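Home | Notebook | Bench log | Kit | Search

30 January 2025 – bench log, glue and seal

Back on the Zakia housings today, and I spent most of the morning fighting stringing. The new sealant is a good deal thicker than the old stuff and it doesn't want to let go of the needle when the shot ends, so every bead finishes with a little tail that flops over the lip. Very annoying, and it looks awful once it's cured!

Tried the usual things first. Dropped the pressure, which just gave me a thinner bead with the same tail. Swapped the straight metal needle for a tapered tip – much better flow, so I could bring the shot time down from 800 ms to 611 ms and still fill the groove. The tail got shorter but didn't go away. Then I lifted the needle slowly for the first bit and fast after that, and that's the first thing all day that made me happy. Did a tray of 60 that way and 97 per cent of the weight checks would have passed by my reckoning, but I'd like Latifa to look at the sheet before anyone believes me (my sums after lunch are not to be trusted).

Other bits. The foot pedal is sticking again, I've cleaned it and it's fine for now. The Lakar barrels have arrived but the pistons are a snug fit, so push them down gently or you'll trap air under them and get spitting. I lost two barrels to that before I slowed down. Also please, please cap the tips overnight, I threw away a whole row this morning that had gone solid.
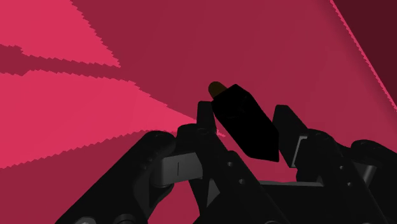 Marwa Chraibi reckons the tail is down to the suck-back being set too low, and that I've been hiding it with the slow lift. She had the same trouble on the Badawi job and turned the vacuum up a touch at a time until the drip stopped, then backed it off when bubbles showed in the tip. Fair enough, I never touched the vacuum knob at all. Will try it with the lift back to normal and see which of us buys the biscuits.

Still to do: order more tapered tips, ask Rigoberto for the spare regulator, relabel the fridge shelf.

3 comments | 5 shares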